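Week 6 notes: reading tech news without getting played

Notes for people who missed the session, and for those of you who were there but spent it on your phones (I saw you, and given the topic I'll let it go this once).

Before we start: the reading list for this week is short. One news roundup of your choice, any site, any length, as long as it was published in the last month. Print it or save it as a PDF, because these pages get edited after they go up and I want us all looking at the same words.

Where we left off

Last time we did press releases. You'll remember the Sallum one, the smart thermostat that was going to "rethink the home." We went through it with a highlighter and found one fact you could check, the price, and the price had a footnote. Hang on to that handout. We'll use the same markings this week: yellow for something you could check, pink for something you couldn't, and nothing at all for filler.

This week we move one step down the pipe. A press release goes out, a writer picks it up along with nine or ten others, and by the afternoon it's a two-line item in a roundup with a question mark on the end. I love roundups, by the way. I read them over breakfast and I've been reading them since they came by email in plain text with little rows of stars between the items. So this isn't a lecture on why you should stop. I'd just like you to know what you're eating.

The question headline

You know the kind. Is your toaster spying on you? Will your next phone charge in 12 seconds? Could Dorkgate bring down online banking?

The old rule says any headline that ends in a question mark can be answered with "no." It's a good rule of thumb but it's a bit lazy, and when we tried it in class it fell over pretty fast. Some question headlines are plain how-to questions (Do you need a VPN at home?) and the answer is "it depends, keep reading." Some are real open questions where the writer did the work and came up short, and says so. The ones to watch are the ones where the writer had the answer before they wrote the headline, and asked anyway.

Dorkgate is the one I keep coming back to. For those who weren't following along at the time: a small browser add-on called Oshima, used for saving recipes and articles to read later, was found to be sending search terms back to its maker. That was bad, and it was fixed with an update. The name Dorkgate came from a forum joke. In June it was in every roundup I subscribe to, and in most of them the item was two lines long, and in most of those the second line was the joke.

Reiko Koyama brought in a stack of those items and laid them out on the floor in date order (thank you, Reiko, and sorry about the carpet tape). You could watch the story drift. The first ones say "search terms typed into the add-on." A few days later it's "search terms." Then it's "browsing." By the end of the row it's "everything you type," and there's a bank in the headline. I couldn't find one writer in that row who made something up. Each of them just shortened the one before, and the words that fell out were the ones that kept the story small.

Try this at home with any story that lasts longer than a week. Get the earliest item you can find and the latest, and read them one right after the other. Then look for the little words that went missing: some, may, in one test, on older models.

Numbers in headlines

We spent longer on this than I planned, mostly because Tatsuya Mizuno had an example that was too good to rush.

The item said that a new battery from Nastau lasted "up to 900 percent longer." Wow! Longer than what, though? Tatsuya went and found the original announcement, and the comparison was with the company's own first battery in low-power standby, with the screen off. So the number was fine. It was a real number that came out of a real test. But nobody buys a phone to keep it in standby with the screen off, and the roundup had dropped the whole second half of the sentence.

When you hit a number, ask these:

Compared to what? A percentage all by itself is half a sentence. If the other half isn't in the item, it goes in pink.

Measured by whom? If the company measured it, that doesn't make it wrong, but I'd want to see it written down that the company measured it.

What does "up to" mean here? "Up to 100 hours" includes four hours. Four hours is up to 100 hours. I'm going to keep saying this until the end of term.

How many of them? "Users report" can mean three people on a forum, and one of them may be replying to himself.

A few people asked whether it's worth doing this for every single number. No, you'd never finish breakfast. Do it for the ones you're about to repeat to somebody. That's my own rule and it has saved me from a good deal of embarrassment at family dinners, where I'm the one they ask about computers.

Following a link to the bottom

Here's the exercise we did in pairs, for those who need to make it up.

Pick one item from your roundup. Click the link. Most of the time you'll land on another news site, which has its own link, so click that as well. Keep going until you reach a page that doesn't link anywhere else for its facts. That's the bottom. It could be a company page, a court document, a research paper, or somebody's blog. Write down each stop on the way.

The longest chain anyone found in class was 17 stops, and it ended in a page that had been taken down. I honestly thought that pair had gone around in a circle, so I checked it over the weekend, and no, it was 17 different sites all leaning on one dead page. If your bottom is a dead page, try one of the web archives before you give up. And if your chain does go around in a circle (A cites B, B cites C, C cites A), please bring it in, I collect those.

Two things slow people down. Paywalls are one, and the library has logins for most of the big papers, so ask at the desk. The other is the link that goes to the site's own tag page, a list of everything they've ever written about phones, say. That doesn't count as a stop. Skip it and search for the item by its headline.

Robots, and the stories we tell about them

I put robots in this week's notes because they get the silliest headlines of any subject in tech, and because you all picked it in the vote. Killer robots, robot laws, robots taking your job, robots falling in love. Robot stories borrow most of their furniture from the movies, so the writer doesn't have to explain anything. You read the word and your head fills in the glowing eyes.

A quick test that works well: take out the word "robot" and put in "machine," or better still the dull name of whatever it is. "Robot attacks worker" turns into "factory arm injures worker," and now you've got a workplace safety story. That's a serious thing, more serious than the first headline, and you'd ask much better questions about it. Was there a guard? Who had switched it on? "Robot chef replaces kitchen staff" turns into "arm puts food in bowl," and you'd want to know how many bowls, and who washes them.

Watch the verbs too. Robots in headlines decide, refuse, learn, want and revolt. Go through your roundup and underline every verb that has a gadget in front of it. Then swap in a boring one. "Phone refuses to charge" is harmless, we all talk like that, I talk to my printer. "Car decides to ignore red light" is another matter, because it lets a whole company out of the sentence.

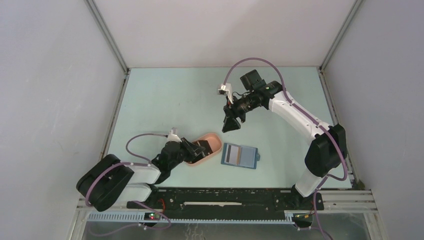 Questions that came up at the end

Is a roundup with a sponsor worthless? I don't think so. Somebody has to pay for the thing. What I look for is whether the sponsor turns up in the items as well as in the box at the top, and if it does, whether they say so. One of mine says so every time, in the same dull sentence, and I trust it more for that.

What about the ones that say they'll make you smarter? It's a joke and I think we can let people have their jokes. Mark it as filler and move on.

Can we use video roundups? Yes, but you'll need to type out the item you're working on, word for word, and that takes longer than you'd think. Leave in the "ums" if you like.

Does it count if the original is in another language? It does, and I'd be thrilled. Give me the original line plus your own translation. If you use a translation tool, tell me which one, and check any numbers by eye - dates and decimals get scrambled more than you'd expect.

Do comments under the item count as a source? For the facts, no. For finding out where the item went wrong, they can be wonderful. There's often one tired person down there with a link to the actual paper, and twelve replies below telling them to lighten up. Read the tired person.

To hand in

One roundup, marked up in yellow and pink. One link chain, written out stop by stop, with the bottom clearly labeled. One item rewritten by you, same length as the original, with the missing words put back. Keep it to two lines if theirs was two lines. This last part is the hard one, and I'd start with it. You'll find out quickly how little room there is, and you may end up feeling kinder toward the people who write these for a living.

All of it is due by 1 Dec 2024, on paper or by email, either is fine. If you email it, put your name in the file name, please. I have a folder full of things called "homework final" and I can't tell them apart.

Next week is online reviews, so bring the best and worst review you can find of something you own. Reiko has offered her rice cooker if anyone's stuck.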